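베란다에 눕힌 안테나와 나의 체면

아마추어 무선을 다시 시작한 지 반년이 됐다. 다시, 라고 쓴 건 고등학교 때 무선반에서 반년쯤 기웃거린 경력을 굳이 포함하고 싶어서다. 그때 내가 한 일은 선배가 교신하는 옆에서 로그를 받아 적는 것이었고, 그나마 글씨가 나빠서 두 달 만에 교체됐다.

아무튼 지금은 면허도 있고 호출부호도 있고 무전기도 있다. 없는 것은 안테나를 세울 땅이다. 우리 집은 18층짜리 아파트의 4층인데, 단파를 하는 사람에게 4층이란 참으로 애매한 높이다. 땅이라고 하기엔 접지가 멀고 하늘이라고 하기엔 앞 동이 가깝다. 남향이라 햇볕은 잘 드는데 전파는 햇볕이 아니어서, 정남향 콘크리트 벽에 부딪히면 그냥 부딪힌 채로 끝난다.

처음에는 긴 와이어를 베란다 난간에서 화단 쪽 느티나무까지 늘여볼 생각이었다. 관리사무소에 전화를 했더니 소장님이 잠깐 말이 없다가 "빨랫줄이요?" 하고 물었다. 나는 빨랫줄이라고 대답할 뻔했다. 지금도 그때 그렇다고 할 걸 그랬나 싶은 밤이 있다. 안테나라고 사실대로 말했더니 입주자 동의서 얘기가 나왔고, 동의서 얘기가 나오면 대개의 취미는 끝난다.

그래서 마그네틱 루프를 만들기로 했다. 지름 1미터가 안 되는 동관 고리 하나에 가변 콘덴서를 달고, 안쪽에 작은 급전용 고리를 하나 더 넣는 물건이다. 이론은 간단하다. 작고, 조용하고, 베란다에 들어간다. 대신 대역폭이 바늘구멍이라 주파수를 조금만 옮겨도 다시 맞춰야 하고, 손을 가까이 대면 맞춰놓은 게 도망간다. 손을 대서 맞추고 손을 떼면 틀어진다. 나는 이것을 사흘 동안 반복한 다음에야 긴 플라스틱 막대를 손잡이에 연결하면 된다는 걸 알았다. 책에는 첫 장에 나와 있었다. 나는 책을 3장부터 읽었다.

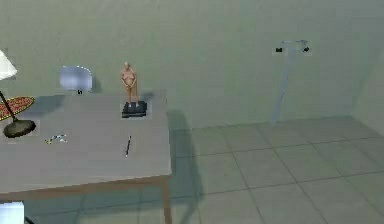 콘덴서는 중고 장터에서 구했다. 판매자는 내압이 1000볼트라고 했고, 나는 출력을 10와트 이상 올리지 않을 거라서 넉넉하다고 생각했다. 계산을 안 해본 건 아니다. 계산을 했는데 숫자가 너무 크게 나와서 내가 틀린 줄 알았다. 작은 루프의 콘덴서 양단에는 우스울 만큼 작은 출력에도 어마어마한 전압이 걸린다. 송신 버튼을 누르자 판 사이에서 탁, 하는 소리와 함께 파란 불꽃이 튀었고, 거실에서 드라마를 보던 아내가 소리를 줄이더니 다시 키웠다. 말은 없었다. 볼륨으로 하는 대화에도 여러 가지가 있다.

판 간격이 넓은 콘덴서로 바꾼 뒤에는 5와트로만 나간다. 베란다에 사람이 있을 때는 송신하지 않고, 나도 무전기를 안쪽 방에 두고 케이블을 길게 뺐다. 화분 몇 개와 김치냉장고 사이에서 안테나가 혼자 일한다. 좋은 날이면 일본 쪽이 시끄러울 정도로 들어오고, 해 질 무렵에는 어디선가 러시아어로 번호 비슷한 것을 읽는 소리도 난다. 나쁜 날에는 엘리베이터 소리가 들어온다. 비유가 아니고 정말로 엘리베이터가 움직일 때마다 잡음이 한 칸씩 올라간다. 덕분에 윗집 분이 몇 시에 퇴근하는지 대강 알게 됐는데 이런 건 알고 싶지 않았다.

지난주에는 드디어 멀리 갔다. 밤 열한 시쯤 20미터 밴드에서 베레켓 테클레압(Bereket Tekleab)이라는 운용자가 내 호출부호를 받아줬다. 정확히는 내 호출부호의 가운데 글자 하나를 틀리게 받아서 세 번을 고쳐 불렀고, 네 번째에는 내가 긴장해서 내 이름을 틀리게 불렀다. 그래도 신호 보고는 주고받았다. 그분은 빔 안테나를 쓴다고 했다. 나는 베란다 얘기를 영어로 어떻게 하나 고민하다가 "스몰 안테나, 인사이드"라고만 했는데, 잠깐 침묵이 흐르고 "베리 스몰?" 하는 질문이 왔다. 페이딩이 와준 게 고마웠다.

전화로 하는 교신이 체질에 안 맞는 것 같아 요즘은 전신을 배운다. 같은 모임의 아브레헷 네구시에(Abrehet Negussie) 씨가 연습용 전건을 빌려주면서, 점과 선을 눈으로 외우지 말고 노래처럼 들으라고 했다. 시킨 대로 했더니 지하철 문 닫히는 소리가 글자로 들리기 시작했다. 단어는 아직 안 된다. 목표 속도는 연말까지 분당 열두 단어인데 지금은 여섯 단어쯤에서 Q와 Y가 사이좋게 섞인다. 연습 음원의 재생 속도를 올려놓고 잤더니 꿈에서 누가 계속 CQ를 쳤고, 나는 꿈에서도 못 받았다.

장비 얘기를 물어보는 분이 계셔서 적어둔다. 무전기는 중고로 산 낡은 QRP기이고, 케이블은 5미터, 페라이트 코어는 모임에서 얻은 것과 고장 난 모니터 선에서 잘라낸 것을 섞어 쓴다. 동관은 동네 설비 가게에서 샀다. 사장님이 보일러냐 에어컨이냐 물으셔서 둘 다 아니라고 했더니 더는 안 물으시고 끝을 곱게 잘라주셨다. 납땜은 내가 했고, 그래서 한 군데는 다시 해야 한다.

7월에는 모임에서 산에 올라가 이동 운용을 한다. 나는 와이어 안테나를 들고 가기로 했다. 낚싯대에 묶어서 세우는 방식이라, 회원들 사이에서는 낚시 금지 구역에서 오해받은 이야기가 제법 전해 내려온다. 난간도 동의서도 없는 데서 20미터짜리 선을 끝까지 펴보는 게 올해 소원이다. 느티나무 쪽은 아직 포기하지 않았다. 소장님이 가을에 바뀐다는 소문이 있는데, 새로 오시는 분께는 일단 빨래 얘기부터 꺼내볼 작정이다.

다음 글에는 엘리베이터 잡음을 줄여보겠다고 코어를 열한 개 끼운 이야기를 쓰겠다. 미리 말하자면 엘리베이터는 아직 잘 들린다.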